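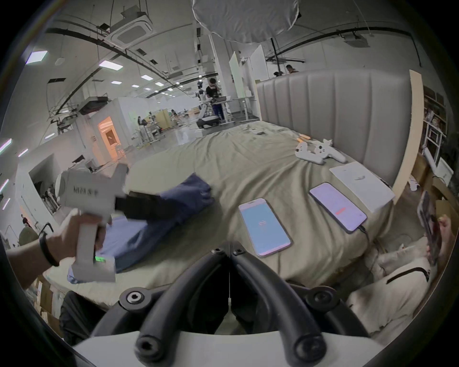 Charging hand grippers without a scare: what I do now

I promised a few of you I'd write this up after the business with the swollen battery, so here goes. It's mostly household common sense, the same stuff you'd tell a teenager about their phone, but I've been using hand-held grippers for folding and tidying work for a good while now and I'd got lazy. Properly lazy. If you use anything with a rechargeable pack in the handle, or you keep phones going all day alongside it, some of this might save you a mattress.

What went wrong

I was doing a long run of cloth folding, left gripper and right gripper, on a made-up bed. Shirts, tea towels, pillowcases, the lot. Halfway through the afternoon the left one started to feel slow. The jaws closed, but late, and then they didn't quite let go of the cloth when I opened my hand. I did what I always do, which was to switch it off, switch it on again and carry on. It behaved for a bit. Then it stuck shut on a pillowcase and I noticed the handle was warm. Warm like a mug of tea, I'd say, and it hadn't been anywhere near a heater.

Now the light was still green! I can't stress this enough. I had got into the habit of treating a green light as "all fine", and on my pair all it means is that the thing has power. It says nothing whatever about how the battery is feeling. When Solomiia Romaniuk took the handle apart later (outside, on the paving, with gloves on) the pack had puffed up enough to push against the motor wire, and that was why the jaws were sticking. So my slow gripper and my warm gripper were one fault, and I'd spent the best part of an hour rebooting it.

If it goes warm or sticks

Let go of the work first. Don't yank the cloth out of the jaws, because you'll only drag the fingers out of line and then you've two things to mend. Switch off, wait, and ease the jaws open by hand. Mine have enough give for that.

Then get it off the bed. Bedding is about the worst place for a warm battery - it holds the heat in and it burns. I have an old roasting tin on the back step for this and nothing else. Leave the gripper in it for 60 minutes, outdoors and away from the door, and don't stand over it. If it's hissing, smells sweet or sharp, or the casing is splitting, leave it alone, keep everyone back and ring the fire brigade. Please don't try to be clever with a screwdriver.

A swollen pack never goes back in, even if it looks flatter the next morning. Mine did look flatter, and Tegan Whitcombe very nearly talked me into giving it one more go (sorry, Tegan, but you did). It doesn't go in the kitchen bin either. Ring your local tip first, as ours wanted it handed over in person.

Charging on the bed

I know, I know. We all do it. The bed is where the work is, the cable reaches, and the phone is at 4 per cent. But a phone on charge on a sheet gets a good deal hotter than one on a hard surface, and if you then drop a pile of laundry on top of it you've made a little oven. I'd done that more than once, finding the phone under a heap of towels when I went looking for it.

So I've got a ceramic floor tile now, a leftover from the bathroom, and it lives on a stool beside the bed. Anything on a lead goes on the tile. It has cork pads stuck underneath so it doesn't slide. I tried a wooden tray before that and it was all right, but the tile stays cooler and you can wipe it.

The lead is worth watching too. A cable trailing off the edge of a mattress will get caught by your hip sooner or later, and it's always the phone end that bends. I clip mine to the stool leg with a clothes peg.

Cloth in the joints

While we're at it, lint. Dark towelling is the worst, and anything brushed cotton. It winds itself round the screws where the jaws pivot, and once it's packed in there the motor has to pull harder, and a motor pulling harder is a battery getting warmer. I can't prove that's what finished mine off, but there was a fair old wad in it.

I clean the pivots with a dry toothbrush at the end of every session, power off. For the stubborn bits I use a seam ripper, very gently, cutting the threads and then lifting them out with tweezers. No oil! I tried a drop of sewing machine oil once and it went straight on to a white pillowcase, and oil just gives the fluff something to cling to.

Things I bought, and what I'd skip

The charging bag from Grinotska was good value and I use it for spare packs. It's a bit stiff to close. The Korilport timer plug cuts the power after 2 hours, so nothing of mine charges overnight any more, and that's the one I'd tell you to get first. I also bought a stick-on temperature strip, which fell off in a day. Don't bother.

For replacement packs I went back to the maker. There are cheaper ones about, and my swollen one was a cheap one, so make of that what you will. I've started writing the date on each pack in marker pen as it goes in. The new left one says Thu 27 February and so far it's stayed cool, though I still put my palm round the handle every time I change the cloth over.

Next month I want to have a go at the jaw pads, which are wearing smooth on one side and dropping silky things. If anyone has found a glue that sticks to rubber and survives a whole basket of pillowcases, leave me a comment.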